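4.2 Handling woven stock at the Nollwood packing room

Baskets come into the Nollwood packing room stacked, one inside another, and have to leave it singly. Before the Tirkik arm was brought in, packers parted them by hand through the whole shift. We came to love this task, dull as it sounds! A woven rim gives a little under the grip, and a basket that is lifted unevenly can drag its neighbour along with it. Figure 4 covers the work at the bench.

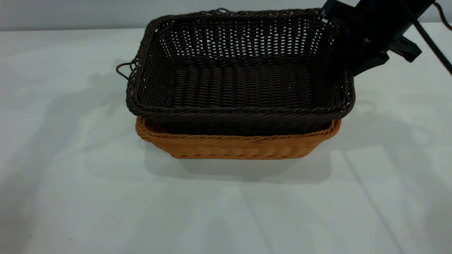
Packers told us early on that the hard part was knowing how hard to pull, and we took that seriously. Over 42 shifts, starting in May, they stood at the bench with us and corrected the arm's grip settings themselves, using a plain dial and a stop button. Their corrections were far better than our first guesses - better, too, than the values we had worked out from the weight of the stock.

The wrist camera helped a great deal here. Glossy strands throw back a lot of light, and up close a dark weave can turn into bright and dark stripes that make depth hard to judge.

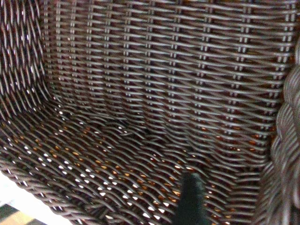

We logged 366 stops called by packers, and read every one. Many were called before the controller had noticed any trouble, which delighted us, as it meant the skill in the room was still at work and had simply found a new place to act. The packers' day changed as well. Less of it went on pulling and more on checking rims and handles for broken strands, a job that used to be squeezed in at the end. Several asked to learn the Grirora scheduling screen, and we now teach it as part of the normal induction.

Figure 4. Woven baskets and seating at the bench: stacked baskets with the arm at the rim; close view from the wrist camera; two baskets side by side. 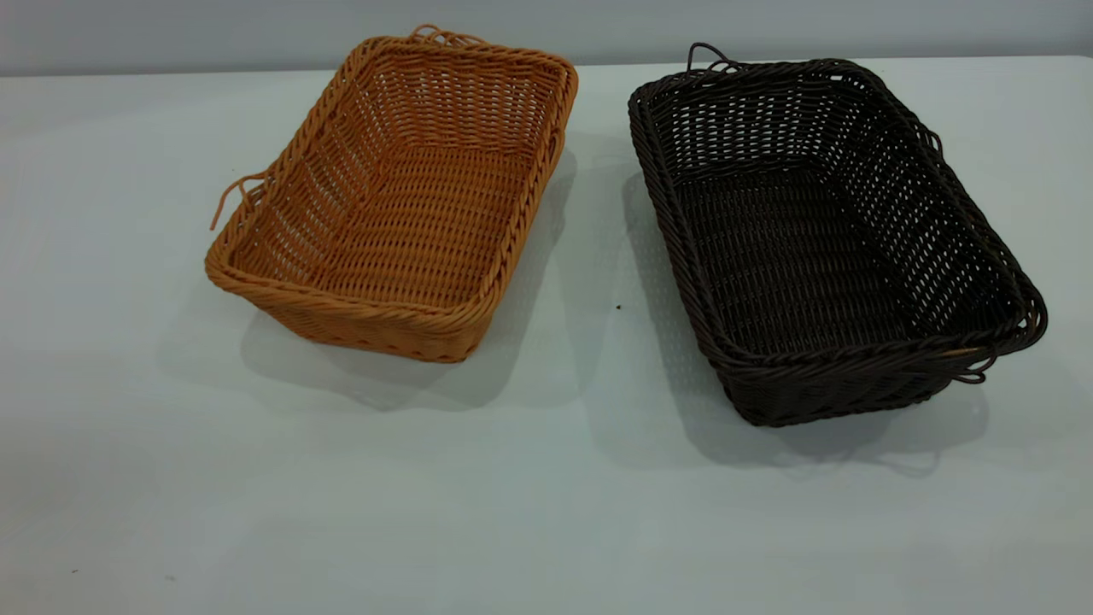

Kadlec, reading a draft of this section, objected that we had made the change sound easier than it was: the first weeks were slow, the stop button was too far away, and packers lost the chat that went with working in pairs. The button was moved within arm's reach. Pair working has come back for the checking job, and we take up its effect on pace in section 4.3.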